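Mise à jour : 09/04/2022

Catríona Hegarty dirige l'entretien des surfaces chez Phelan, exploitant de la cantine d'entreprise de Gilotham. Son sujet du moment est la rayure des plateaux en plastique. « Un plateau neuf supporte 300 passages en laveuse sans trace visible. Ensuite, le voile blanc s'installe et ne part plus. »

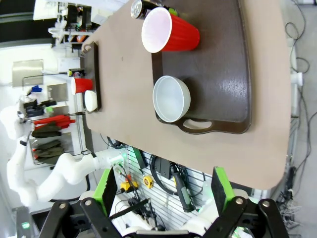
Gobelet rouge et bol blanc sur un plateau brun.

Le voile a deux origines, selon elle : l'abrasion entre plateaux empilés et le dépôt calcaire. La première domine quand l'eau est adoucie. À Gilotham, la dureté relevée en février était de 295 mg/l avant traitement. « On a réglé l'adoucisseur, le dépôt a reculé, les rayures sont restées. »

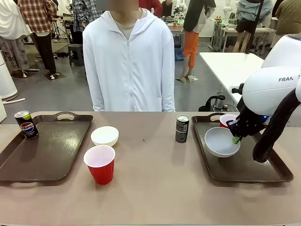 Séchage et empilage

Le plastique retient mal la chaleur et sèche moins vite que la porcelaine. Un bol sort presque sec du tunnel ; un plateau garde un film d'eau dans les angles et sous le rebord. Phelan a donc allongé la zone de soufflage et limité les piles à 100 pièces.
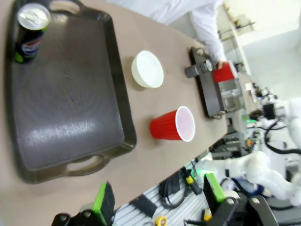 « L'empilage humide colle les plateaux. Pour les séparer, on les fait glisser l'un sur l'autre, et c'est là qu'on raye. » Le fournisseur, Hoko, recommandait des ergots d'espacement. Catríona Hegarty les a refusés sur la première série — ils gênaient le convoyeur — avant de les accepter sur une version moins haute.

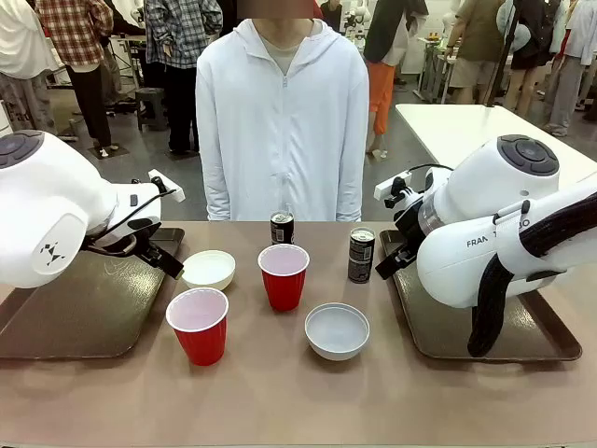 Reste le critère de rebut. Une fissure à la poignée élimine la pièce immédiatement ; un fond terni, non. Le contrôle se fait sous lumière rasante, tous les 9 mois. « Je préfère un plateau terne et sain à un plateau brillant dont la poignée va céder. »

À lire aussi
Adoucisseurs : régler le cycle de régénération
Fendton : retour sur un tunnel de lavage compact
Porcelaine ou mélamine en restauration collective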